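I packed my daughter's school bag 483 times before I started keeping a list of chores I'd hand to a machine, and that bag has been at the top ever since. Dishes? We have a dishwasher. Floors? The little disc under the couch does fine, apart from socks. But a bag is soft! It slumps, it folds over on itself, the strap goes wherever it likes, and then you have to get a flat thing and a few small round things into it without dropping any.

So that's my test now. Never mind backflips -- show me two arms and a backpack. Danuta Kaczorowski, who has been reading my robot ramblings since July, thinks I've set the bar too low. I think she has never looked for a zipper under a pile of loose cloth with one hand full.

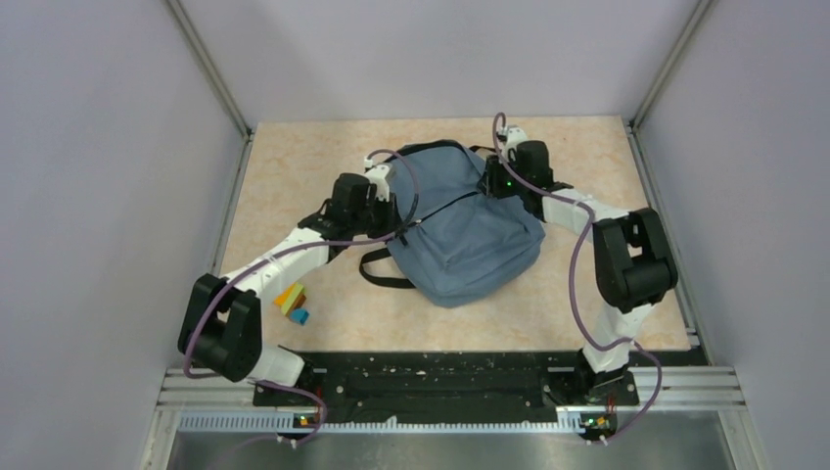 Same kind of job, two moments, one big blue bag:

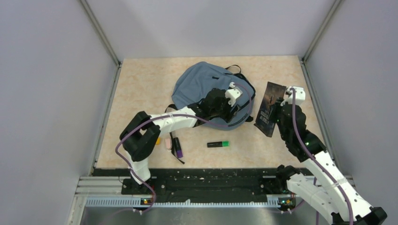
What gets me excited is how much of this work really needs two hands. One holds the cloth, the other does the fiddly part, and they swap every few seconds. I timed myself at the kitchen table last night: 27 seconds for a book, two markers and an eraser, bag closed. I dropped the eraser once and counted it anyway.

Are machines there yet? For my kitchen, no. I'd want one that copes with a bag it has never met, on a chair, with a banana already in it. Give me nine good packs out of ten and I'd clear a corner of the counter tomorrow. I used to say that was 20 years off. I'm down to six, and Zuzanna Borkowska has a cake riding on me being wrong.

Next I want to get into laundry, mostly fitted sheets, which I can't fold either. If you've seen a machine do one all the way to the corners, please write to me!

Contact | © Szczepańska 2025 | Back to top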